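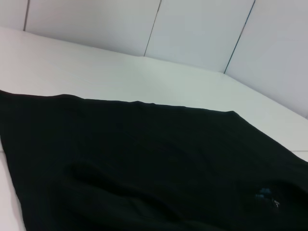

Constanza Lagos

Re: [choir-list] Black tops, and which hall for the spring concert

Dardo Mansilla wrote:
> Can we settle the clothes before the hall? Last year half the altos
> were in navy and it showed under the lights. Also, is Domínguez
> still charging 648 for the evening, or has it gone up?

Dardo, it has gone up. The Domínguez hall now wants 1,033 for the evening, and that covers the piano but not the tuning. The old price ended in August. I asked if we could have the hall from 5 instead of 4 and pay less. They said no.

On clothes, plain black tops with long sleeves, no lettering and no shiny fabric. A knit top is fine if it is really black. Wash it inside out in cold water and dry it flat, or it will go gray by the second concert. Black pants or a long skirt, dark shoes. If you need to buy something, ask Estela first – she kept a few spares from last year, mostly mediums.

The other choice is the room at Etent. It is cheaper and has its own parking, but there are no risers, so we would have to bring ours over in two trips. It seats fewer people too. I stood at the back on Tuesday while Iara sang a few bars from the front, and the low notes got lost. The ceiling is part of the problem.
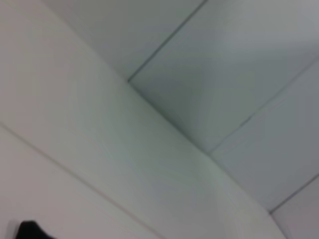 Iara Arancibia thought the room was easier to sing in than I am making out, and that the basses would carry if we put them in the middle and moved the first row of chairs back.

She may be right about the basses. I would still like to hear all 16 of us in there before we say no to it. We can have it for one rehearsal at no charge if we are out by nine.

Please write to me, not to the whole list, with your vote for one hall or the other. I need to give Domínguez an answer by the end of next week or they will let the date go.

Constanza

2 replies | 5 shares

Recent in this list
- Lost: pencil case and alto score
- Rides to rehearsal from the north side
- Second half running order, new draft

Last updated: Tuesday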